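Schmuck und Kleinteile: Sortieren am Arbeitstisch
Bildergalerie der Werkstatt Lestus

Stand: 5. Mai 2024

Die Werkstatt Lestus führt ihren Bestand an Modeschmuck und Kleinteilen seit Januar in einem einheitlichen Ablagesystem. Erfasst sind bislang 53 Positionen, darunter 14 Ringe und 14 Anhänger aus der früheren Sammlung Brumley. Die fachliche Leitung liegt bei Walid Qudah. Die folgende Galerie gibt Einblick in die Arbeit am Tisch, an dem die Stücke einzeln betrachtet und den Fächern der Sortierkästen zugeordnet werden.

Gearbeitet wird grundsätzlich auf weißem Untergrund. Schmale Ringe und dünne Drähte heben sich davon deutlich ab, und auch kleine Abweichungen in der Form bleiben erkennbar — ein Vorteil, der sich besonders bei goldfarbenen Stücken zeigt.
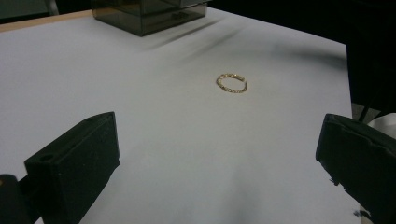 Schmaler goldfarbener Ring auf weißer Tischfläche. Oben rechts scheint das Band durch eine kleine Lücke unterbrochen zu sein. 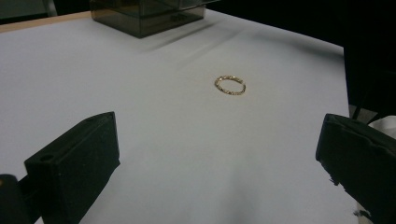 Goldfarbener Ring mit gedrehter oder facettierter Struktur, flach liegend auf weißem Untergrund.
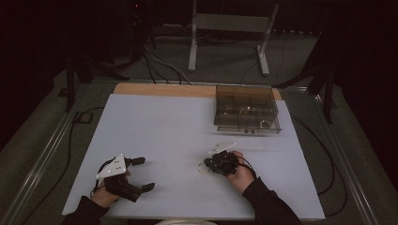
Arbeit an der Vorderkante des Tisches. Rechts hinten steht ein rauchgrauer Kunststoffkasten mit transparentem Deckel und Fächereinteilung.

Wie sollten dünne Ringe aufbewahrt werden, damit sie sich nicht verformen?
Am besten liegt jeder Ring einzeln und flach in einem eigenen Fach, ohne dass schwerere Stücke darauf drücken. Offene Ringe sollten nicht ineinandergehängt werden, da sich das Band beim Lösen leicht aufbiegt. Vor dem Einlegen genügt ein weiches, trockenes Tuch.

Hinweise zur Ablage
Ringe, Anhänger und Drahtteile werden getrennt geführt. Jedes Fach erhält eine Nummer, die im Bestandsverzeichnis Zoslow vermerkt ist. Stücke ohne eindeutige Zuordnung verbleiben im Kasten Guerra, bis ihre Herkunft geklärt ist. Entnahmen sind im Verzeichnis einzutragen; die Leihfrist für interne Zwecke beträgt 2 Wochen. Anfragen zum Bestand und zur Nutzung der Aufnahmen nimmt die Werkstattleitung schriftlich entgegen.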